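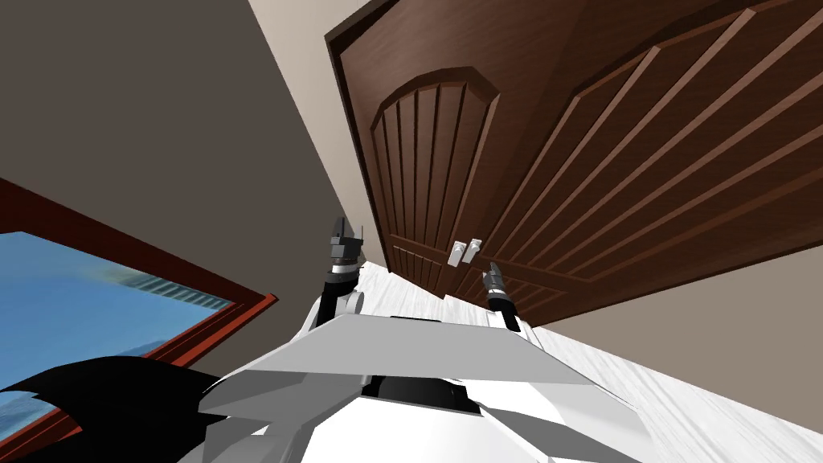
Assistant Pastry Cook, early shift — Neleck Bakehouse

Posted 27/08/2021
Job number: 507
Type: permanent part-time, 28 hours per week

Neleck Bakehouse is looking for an assistant pastry cook to join our morning team. We bake bread, croissants, meat pies and slices for our own shop on Marnine Street and for a number of cafes in the neighbourhood. Since February we also supply the canteen at Hauser Primary School, and the morning work has grown more than we expected. For this reason we open one more position.

About the work

The shift starts at 4 am and finishes before lunch. You will be working beside the head baker and one apprentice. In the first weeks you mostly do the laminating and shaping of croissants, the fillings for pies and the finishing of slices and tarts. Later we would like you to take over the ordering of butter, flour and eggs, and to help us to write down our recipes properly, as many of them are still in an old notebook and in three different handwritings.

On one morning of the week you also help with the loading of the cafe orders. The trays are heavy when full and there are two steps at the back door, so please consider this before applying.

What we ask for

Certificate III in patisserie or baking, or a minimum of two years in a commercial kitchen. If your certificate is from another country, send it anyway with a short translation, it does not need to be an official one.
Experience with laminated dough. By hand or with the sheeter, both are good.
A driver licence is useful but we do not insist on it. Please note that there is no bus at the hour we start.
You have the right to work in Australia.
English at a level to read labels, allergen sheets and order lists. In the kitchen you will hear several languages.

What we offer

Pay is by the award, with the early morning loading and superannuation. After a trial period of 9 weeks we sit together and talk about how it goes, and if there is a wish for more hours we can discuss this also. You get bread to take home every day, a uniform, and laundering of the uniform. We close for two weeks after Christmas and everybody takes holidays then.

Parking is behind the building, next to Sinov Tyres. Bicycles can stay inside the dry store.

The rosters are made one month ahead. We try to keep to them — a change happens only when someone is sick or when the oven is in repair, and then we ring you, we do not send a message at night.

How to apply

Please bring or post your application to the shop, with the job number on the envelope. We would like to receive:

a résumé of not more than two pages
the names of two persons we may call, one of them from your last kitchen
a few lines about what you like to bake and why you want this shift

Photographs of your own pastry are welcome, but please not more than five.

Applications stay open for 14 days from the date of posting. We read all of them and we answer to all, also when the answer is no. Persons on the short list will be invited to a paid trial morning, where we will ask you to make one batch of croissants from our dough and one tart of your own choice. All ingredients are provided. Please wear closed shoes and bring your own knife if you prefer it.

For questions about the position, ask at the counter after 1 pm, when the shop is more quiet.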